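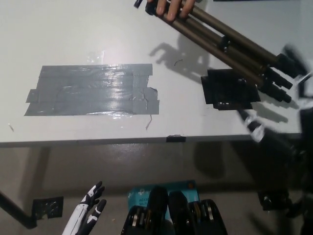 POSGATE, August 26, 2022

Chapter 4
Work Surfaces and What Happens to Them

Every work table starts out white and ends up with duct tape on it. Strips go down side by side, the corners lift, and within a term the gray patch is treated as part of the furniture. Somebody sets a tripod beside it and carries on.

Bahman Rezaei taught bench work at Nerthorpe for 23 years and held that a table should be read before it is used. Tape marks a spot, covers damage or holds something still, and the person who laid it has usually moved to Perosthorpe and can't be asked. His students found this funny until they had to peel some.

In this chapter we look at temporary fixes - tape, pads, shims - and how long they stay temporary. Section 2 deals with adhesives and glare, a pairing that will make sense once you have worked under a bright lamp. Before reading on, clear your own table. Keep a list of whatever won't come off.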